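The Long Stay: How Small Hotels Learned to Rent by the Month

8 July 2020

The Kunus has 64 rooms, a breakfast counter and a parking lot that used to be full by six in the evening. In December it was a normal roadside hotel. Most guests came for one night, slept, ate a waffle and left. Today close to half of its rooms are rented by the month, and the front desk closes at nine.

The change began in the spring, when bookings dropped and the owners had to pick between shutting the doors and finding a different kind of customer. They chose the second. A sign went up by the highway with a price on it: $499 for two weeks. The phone started ringing the same afternoon. The callers were nurses on short contracts, people between leases, a crew repairing a bridge, and a couple whose house sale had closed before the new house was ready.

Renting rooms this way is an old business. A hundred years ago a good share of working people in American cities lived in hotels, often for years. They paid weekly, ate downstairs and sent their laundry out. Zoning laws and cheap mortgages pushed most of that out of sight, and by the 1980s living in a hotel usually meant something had gone wrong. The chains brought the idea back with kitchenettes and a new name, extended stay, aimed mainly at business travelers. What is different this year is the number of plain, older, independent hotels joining in.

The sums are simple. A nightly guest pays more but costs more. Every checkout means a full cleaning, clean sheets, new soap, a card fee and often a cut for the booking site. A monthly guest may get one cleaning a week and books by phone. At the Jaunzems, a three-story hotel near a hospital, the owners worked out that a room rented for $2,000 a month left them better off than the same room sold on weekends and standing empty from Monday to Thursday. They moved the whole top floor to monthly rates in May.

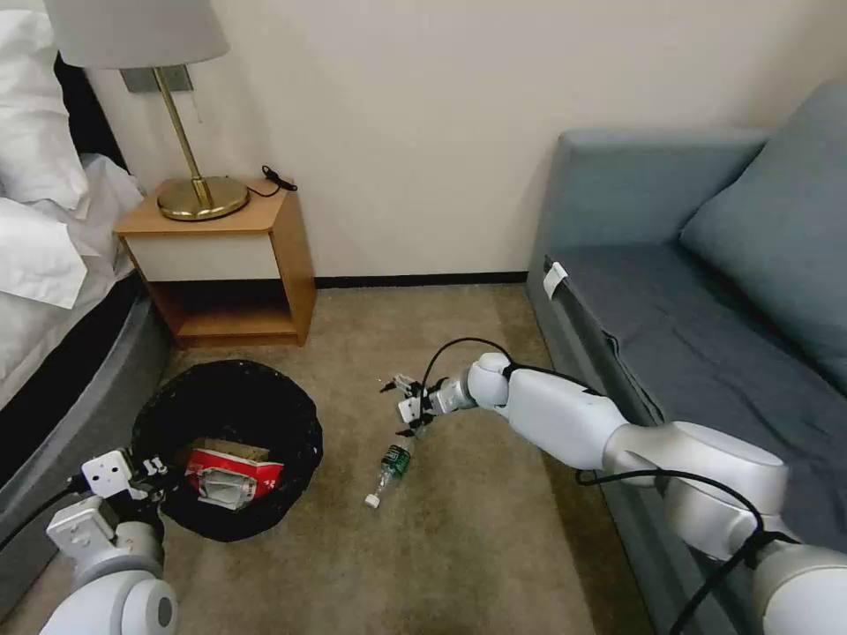 Housekeeping is where the new arrangement shows most. In a nightly hotel, a cleaner walks into a room the guest has left and puts everything back the way it was. In a monthly room the guest's life is still going on. A plastic bottle lying on the carpet near the wastebasket is an easy call, but a stack of mail on the sofa is not. At the Jaunzems, the rule is that cleaners handle the floor, the bathroom and the trash, and leave every other surface alone unless the guest has cleared it. It took several complaints to arrive at that rule. One guest lost a page of handwritten notes. Another was upset that her shoes had been lined up by the door.

The cleaners have mixed feelings. The work is lighter on most days and there are fewer beds to strip. There are also fewer hours, and tips are smaller, as a guest who stays for three months does not leave a few dollars on the dresser each morning. When a long-stay guest finally moves out, the room can take half a day. Cooking smells get into the curtains. Carpets wear in a path from the bed to the door.

Cooking is the other sore point. Few older hotels were wired for it. The Kunus allows a microwave and a small refrigerator and bans hot plates, which guests bring in anyway. The Arard, a former motor lodge, turned its unused meeting room into a shared kitchen with two stoves and a row of lockers for dry food. Its owners spent $2,466 on the job, most of it on electrical work, and say it has done more to keep guests than any discount. People who would never have spoken in the hallway now trade recipes and argue over whose pan is whose.

There is also the law. In many states a guest who stays past a certain point, often 30 days, starts to gain some of the rights of a tenant. The hotel can no longer simply change the lock code when the bill is late. Lodging taxes may stop applying as well, which guests like and city budgets do not. Some hotels deal with this by asking guests to check out for one night each month. Tenant groups dislike the practice, and in some places it is not allowed. The Arard has given it up and uses a written monthly agreement, two pages long.

For guests, the appeal is mostly what they do not have to do. There is no deposit, no credit check, no furniture to haul and no contract with the electric company. The drawbacks are thin walls, one window and a desk that has to serve as dining table, office and ironing board. Parents with school-age children have the hardest time of it, and some districts now send a bus to hotel parking lots.

The Truva, across the road from the Arard, has held out so far. It still rents only by the night, and its owners expect travelers to return by next summer. They have used the quiet months to repaint the stairwells and replace the ice machine. The sign out front still lists the nightly rate, with free breakfast from six to ten.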